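3 min read

2025-05-05, by Kwok-wai Mak

Okay, so I finally dealt with the little room. I'd been putting it off since we moved the Sarkalar boxes out, and this morning I made coffee, put on old shoes and just went for it. 42 minutes of wiping and I still wasn't done with the baseboards!

The desk is staying. I went back and forth on that (it's a Flatitz, the long white one, and my sister has been hinting she'd like it), but I measured the wall again and it fits with 15 inches to spare if the fridge goes right up against the end of it. So that's where the fridge went. I like them side by side, white and silver, very grown-up.
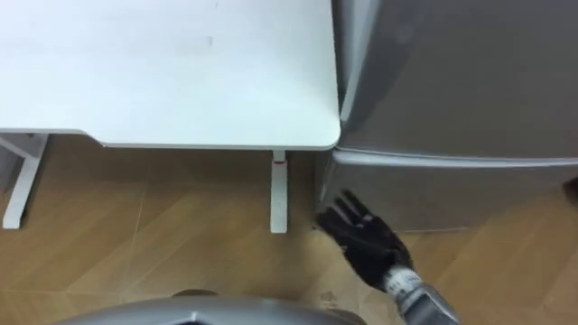

Anyway, the marks on the top. I tried dish soap first, then baking soda, then the Sukik spray that Chow swears by, and there are still a few gray smudges that won't budge. One of them is darker and sits close to the middle, which of course is right where your eye goes. I could cover it with a desk pad. I saw a nice one for 90 dollars and closed the tab very fast. Maybe in July when things go on sale, or maybe I'll just put a plate there and call it a day.

The compact fridge was the real treat. I paid 125 for it secondhand and hauled it up the stairs with Chow, who complained the whole way and then wanted to know what we were going to put in it. Tea, mostly! I drink so much bottled tea once it gets warm, and walking to the kitchen every time breaks up my whole afternoon. I had two in my bag, so those went on the far end of the desk by the rounded corner while I argued with myself about shelves.

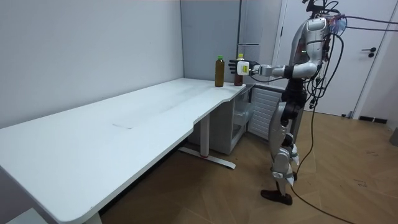 Green cap and yellow cap, down at the far end of the desk.

Still to do: a lamp, something for the wall, and the baseboards, ugh. Also felt pads for the desk legs before I scratch up the wood floor. Chow wants a rug but I'm holding out.

4 comments · 2 shares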